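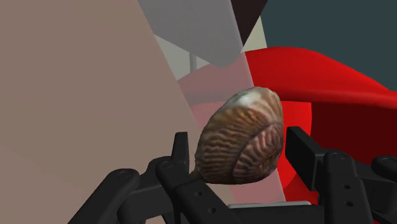 Print this article | E-mail this article

May | By a staff correspondent, Drindari

"I still wake up at the hour of training"

She rowed for the national team for eleven seasons and stopped after the last regatta at Plerkora. Now she coaches juniors at the Daly club, where we met her in the boathouse at 6:30 in the morning. She asked that we do not use her name, so that the article stays with the rowing.

"The first month I slept badly," she says. "I still wake up at the hour of training. My body did not receive the news."

Her career was built on the single scull. In her best year she rowed 1,168 hours, and she knows the number because her coach made her write everything in a notebook. The year after, with a back injury, it was 578. "That was the worst year, and in that year I learned to row," she says. "Before, I was only pulling."

About the final in Plerkora she speaks slowly. She was third with 100 meters left and finished fifth. "People say to me, what a pity. I was angry for two days - then I was hungry, and I ate a very big dinner with my sister."

Did she think of continuing? She did. The Zetach team offered her a place in the double for one more season, and she drove there twice to try the boat. "The other girl was twenty-two and very strong. I was looking at the clock. When you look at the clock in training, you should go home."

The Daly juniors are between thirteen and seventeen. The first thing she changed was the winter program: less time on the machines, more time on the water, also when it is cold. Some parents complained. She answered them by letter.

"I was not a patient athlete," she says. "With them I must be. One boy turned over four times in one week, and now he is steering the four."

She keeps the old notebooks at home in a box, and has not opened them this year. The juniors have their own now. At 7:15 she looks at the river, puts on her jacket and excuses herself, as the first crew is already carrying the boat down.

Print this article | E-mail this article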